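Home | Forums | Furniture | Log in

Chaise lounge find — keep the fabric?

grosow_attic
Finally brought home the chaise I've been drooling over since July! $300, cushions included. I love the big scroll arm with the carved rosette, and the fringe, and that leafy seat fabric — all of it!

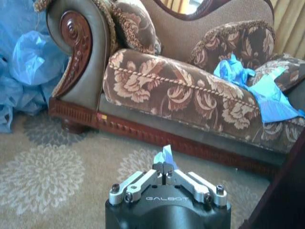
Reply 1
tuftedtom
Wow, that carving! I'd lose the gray-green though. A plain cream would let the red wood show off.

Reply 2
MossyParlor
No way, Tom! The gray-green is what makes the brown and cream flowers pop. Keep the cord trim too.

Reply 3
tuftedtom
Fine, keep the trim. I still say the cushions are too matchy.

Reply 4
grosow_attic
Matchy is my favorite thing! Fabric stays. Wood gets a soft cloth and a little wax this weekend.

Related threads
Bun feet: refinish or replace? (7)
Cleaning fringe by hand (5)
Show us your parlor (561)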